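Stellora Practice Rules for Robot Workcells
Progress report to the Gesinard fund, period ending Aug 25, 2024

Where we stand

The grant asked us to turn the draft Stellora rules into something a small lab could follow without hiring a consultant. We have a second draft. I am less sure than I was in July that all of it deserves to be kept.

The Jemomberg bench has now logged 397 trials against a target of 400. That number looks good in a table and says little. A trial counts as complete under the draft even if the operator skipped the setup sheet, and the sheet was skipped in 60 of them. We have asked Fawzy, who supply our logging software, to make the sheet a required field.

What the bench work covers

The reference task is still cubes and a basket. It is simple on purpose, and a rule that can't be applied to it won't survive a factory floor. Most of our comments on the draft concern cable routing, cloth table covers and what may sit within reach of the arm.

Cubes, wicker basket and arm at the Jemomberg bench:
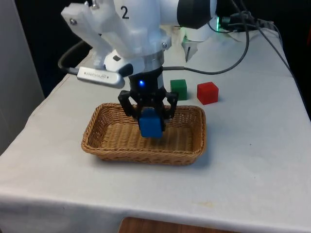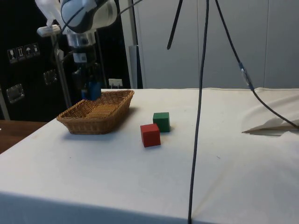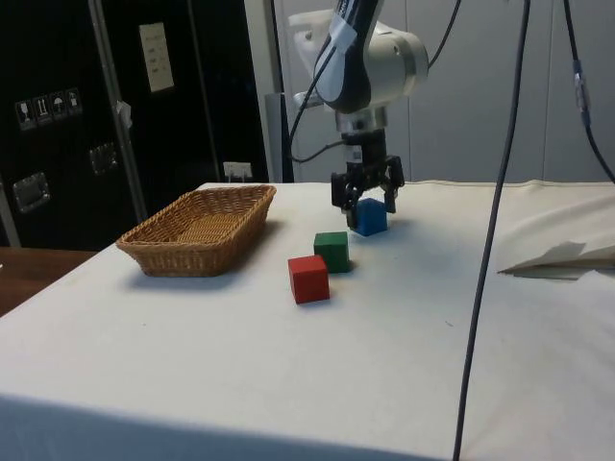

Rules we would change

Cable routing. The draft says cables must be "suitably managed." Two reviewers can read that two ways, and ours did. We want a stated clearance from the arm's path or no rule at all.

Table covers. The draft allows cloth but says nothing about creases or folds. We propose a flatness check before each session — a short one, or it will be skipped like the setup sheet.

Labels. Numbering every arm is sensible. Numbering every cube is paperwork.

Spending and next steps

We have spent 896 dollars on printing and binding the draft, which I would not do again. The remaining trials will be run with the required field switched on. We ask that the third draft be held back until those results are in, even if that moves the delivery date.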